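Comparer deux pinces en simulation : tenue d'un marteau par le manche

Mise à jour : 04/05/2024 – Jelle Coppens, banc de simulation Trutby

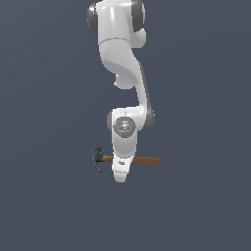
La procédure compare la pince parallèle d'origine et la pince Gamage sur un objet à masse excentrée. Elle suppose le simulateur installé et le modèle du bras déjà chargé.

1. Préparation
Désactiver le sol et tout objet de collision autre que l'outil. Fixer le pas de temps à 1 ms. Affecter au marteau une masse de 648 g, concentrée pour l'essentiel dans la tête.

2. Prise
Placer le manche à l'horizontale, perpendiculaire à l'axe du poignet. Fermer les doigts à vitesse constante, puis maintenir l'effort de serrage à 44 N. Noter la distance entre le point de prise et le centre de masse : elle détermine le couple que les doigts doivent reprendre.

3. Perturbation
Appliquer une rotation alternée du poignet de ±30°, bras immobile. Enregistrer l'angle du manche par rapport à la paume. Au-delà de 5° de glissement, l'essai est classé en échec.

4. Répétition
Lancer 485 essais par pince en décalant le point de prise le long du manche. Conserver la même graine aléatoire pour les deux séries – sinon les écarts ne sont pas exploitables.

Remarques
Le coefficient de frottement par défaut est trop optimiste pour du bois. Ruwan Khan utilise 0,4 dans ses propres séries.
Si le manche vibre entre les doigts, augmenter l'amortissement du contact avant de toucher à la raideur.
Les journaux sont écrits dans le dossier zarnar/essais, un fichier par prise.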